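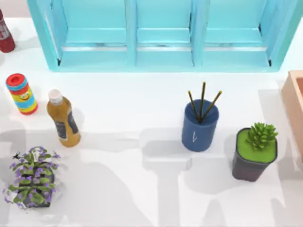 24 July 2018, sim bench, summer robotics club

OK, second go at the tabletop task for the Skultcombe entry, and this time I'm writing things down as I go (Nicanor, you can stop asking). The layout is seed 137, which I've kept because it leaves a nice open stretch in the lower middle to set things down in while we argue about the order.

Task as I understand it after reading the rules twice: put the bottle and the pencil cup on the turquoise shelf, one compartment each, then the succulent in the wooden box. Everything else stays where it is. The flowering plant is going to be a pain! All those leaves hanging over the pot count as contact, and I bet the collision mesh is a big fat box around the lot. Need to check.

Ran Ponder (our planner, still on the old branch) for 51 episodes. Notes before I forget:

- Mustard bottle leans a bit in this view, and the grasp pose comes out leaning too. Looks odd but I'm leaving it.
- Pencil cup: go for the body, never the top. The pencils fan out and the fingers try to close on them.
- Friction on the shelf ledge was still at the default. Changed it, then changed it back, because I'd touched two things at once and couldn't tell which one mattered. Dumb.

The wrist view is what I really wanted to look at today. Coming in low at the shelf, we lose most of the compartment behind the post, and the ledge has a bright line along its front that the edge detector loves way too much. I saved step 963 so we can all stare at the same one.

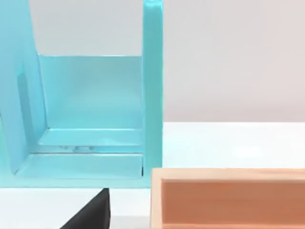
*Step 963, fingertip just short of the shelf footing, wooden box at lower right.*

I'd like to raise the approach height and see if Ponder still finds a path. Nicanor Arancibia thinks we should come in from the box side instead, and he may be right, but that means redoing the waypoints and I don't have the patience tonight.

To do: plant mesh, approach height, rename the log folder (it's called "new_new2", sorry).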